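Kerkamcombe Salt March Archive: Frequently Asked Questions

What does the archive hold?
Letters, handbills and recorded interviews on the salt protests of 1930 and the civil disobedience campaign that followed. There are 380 catalogued items, most of them in English, Gujarati or Hindi.

How long was the march?
The walk from Sabarmati to Dandi covered more than 380 kilometres and ended in early April 1930. Some handbills give other distances, and the catalogue keeps their wording.

Does the archive cover later campaigns?
Only in part. Material on the Quit India movement is held in the Swanepoel deposit, which is listed separately.

Can I see the original papers?
Yes, by appointment. Readers may request up to 5 items per visit. Fragile papers are issued as copies – the catalogue entry says which.

May I reproduce an item?
Private study needs no permission. For print runs above 800 copies, apply in writing and quote the item number.

Why are place names spelt in different ways?
Titles keep the spelling of the source. The index uses modern forms, with older ones as cross-references.

How long do enquiries take?
Allow 15 working days. The reading room is closed in June for stock checking.
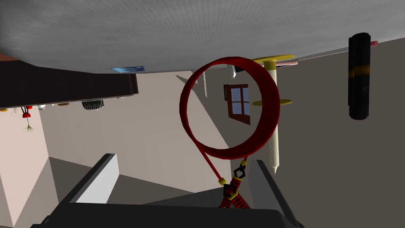
Kusum Rajput: The index gives Dharasana under two spellings, and only one of them leads to the interviews. Could the second be linked as well?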